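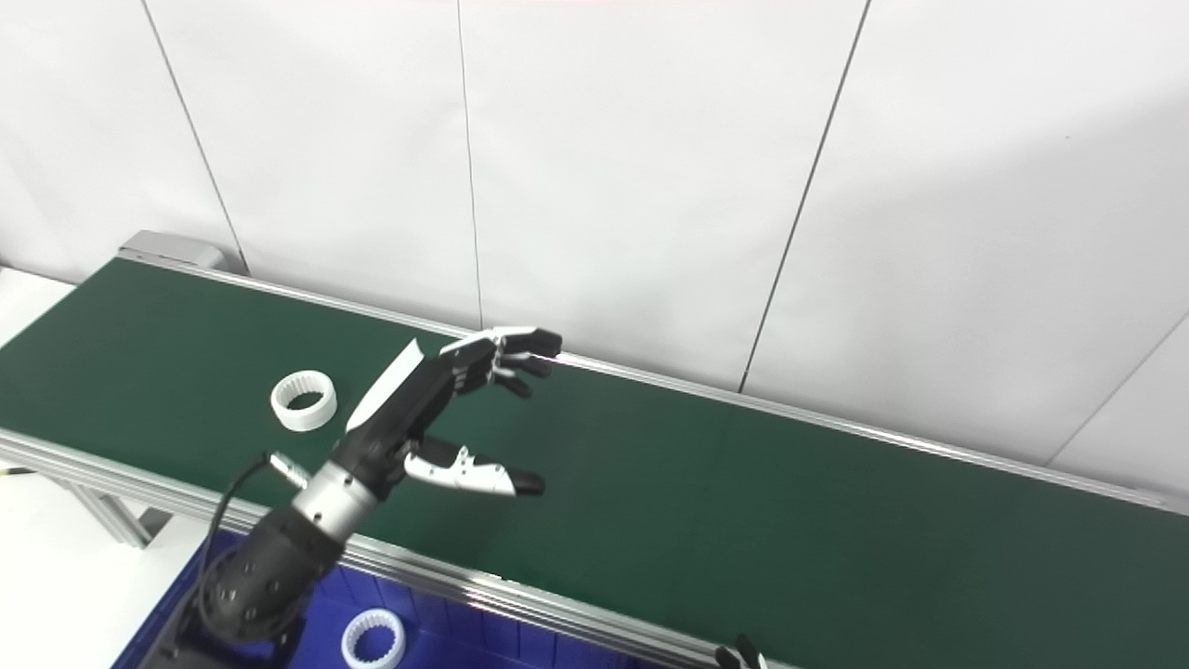

Green belt, blue bin, and one of the white rings on the belt.

3/17/21

I have been meaning to write up the small conveyor for a while. A few people asked about it after the December post on the sorting bench, and I kept answering in bits and pieces, so I'll put it all in one place.

The belt is green PVC. I wanted white, but green was what Kemell had in the width I needed, and I've come around to it. White parts show up well against it, and so do the black ones. The only things that get lost are the dark green spacers, and I don't run many of those.

The rails on both sides are aluminum extrusion, and so are the legs. I like extrusion because I change my mind a lot. If I want the belt two inches lower, I loosen the brackets, slide everything down and tighten it again. I have done this 3 times so far. The first height was too low for my back. The second was fine for standing and bad for sitting. The one I have now is a compromise and I plan to leave it alone.

The ring on the belt has teeth on the inside. It's for the Udano gearbox, which is the project that has eaten most of my winter. I printed the first few rings with the teeth too tight and they bound up as soon as there was any load on them. Opening up the clearance a little fixed most of it. The rest was cleanup. There is always a bit of stringing down between the teeth, and if you don't pick it out, you hear it later as a tick, once per turn.

So the routine now is that the rings go on the belt after cleanup and come down to the bin end. I look them over on the way past. If one is good it goes in the bin, and if not it goes back to the bench. The rings sit better flat, but I don't fuss over it.

The bin is an ordinary blue plastic one with a grid on the bottom. I bought 2 of them from Khokhar, the restaurant supply place, when they were clearing out a shelf. The grid turned out to be useful. Dust and little curls of plastic settle down into it and the parts stay up on top. Every week or so I turn the bin over and knock it against the trash can. A smooth bottom would be easier to wipe, but then the parts would be sitting in the dust.

Some notes for anyone building one of these:

Belt tracking is the part that takes the longest. Mine wandered toward the back rail for days. I would turn the adjuster, watch it for a minute, decide it was fixed, and come back to find it rubbing again. What worked was making a quarter turn and then letting it run through lunch before touching it a second time.

Put the end caps on last. I put mine on early because I wanted to see the thing looking finished, and then I had to take one off again to get at the roller. The screws are in an awkward spot and I dropped one inside the housing. It's still in there as far as I know.

Run it slow. The motor will go a lot faster than I use it, and the first day I had it turned up and was pretty pleased with myself. Then a ring rolled off the end and went under the drill press. Slow is plenty for looking at parts.

Wipe the belt with a damp rag and nothing else. I tried a degreaser on the first one and it left a tacky patch that picked up lint until I replaced the belt.

Total cost came to 300 dollars, not counting the belt I ruined. The extrusion was the biggest piece of that. You could save money with a wood frame, and I thought about it, but my garage gets damp in spring and I didn't want to be chasing the tracking every time the weather changed.

Still on the list: a proper chute at the bin end, so the parts don't drop straight down. I have a piece of sheet metal picked out and I need to borrow a brake to bend it. I also want to move the switch. It's on the far side right now and I have to lean over the belt to reach it, which was a dumb place to put it.

The next post will probably be the Geltuler bearings, if they ever ship. The order has been sitting at "processing" long enough that I may cancel it and buy them locally.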